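Pirthorpe Currency Desk -- Help Wanted: Junior Dealer, Foreign Exchange
Posted Feb 19, 2003

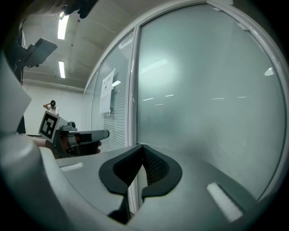 Gray housing with two black soft gripper fingers

We are a small foreign exchange house, and we are looking for one more person to join us at the dealing table by June. Most of our customers are family firms that buy or sell goods abroad and would like to know what their money will be worth when the invoice comes due. They call us, sometimes several times a day, and we do our best to get them a fair price and explain it in plain words.

You would start on the Moldovan leu and a handful of other smaller currencies, sitting beside Mircea Gavrilă, who has run that book for 14 years and is a patient teacher (he will also want your opinion on everything, so please have some). The leu does not trade the way the dollar or the euro does. Prices can be thin, the spread can be wide, and a good part of the job is picking up the phone and asking a bank twice. After your first six months you would take on your own list of customers, starting with the Tovach accounts.

We don't mind much what you studied. We do need someone who is comfortable with mental arithmetic, writes a clear letter, and can stay polite when the line is bad and the customer is worried. Romanian or Russian would be a great help -- if you have neither, we will pay for evening lessons. Some early starts are part of the job, and we make up for them on quiet afternoons.

Pay is $596 a week to begin with, reviewed after six months, plus health coverage and a share of the yearly bonus.

To apply, send a letter and a resume to Mircea Gavrilă, Pirthorpe Currency Desk, 1508 Stoleck Street, Suite 779. Tell us a little about yourself and about a time you had to explain something hard to someone in a hurry. We read every letter and we do write back, though it may take us a couple of weeks. People coming back to work after a long break are very welcome.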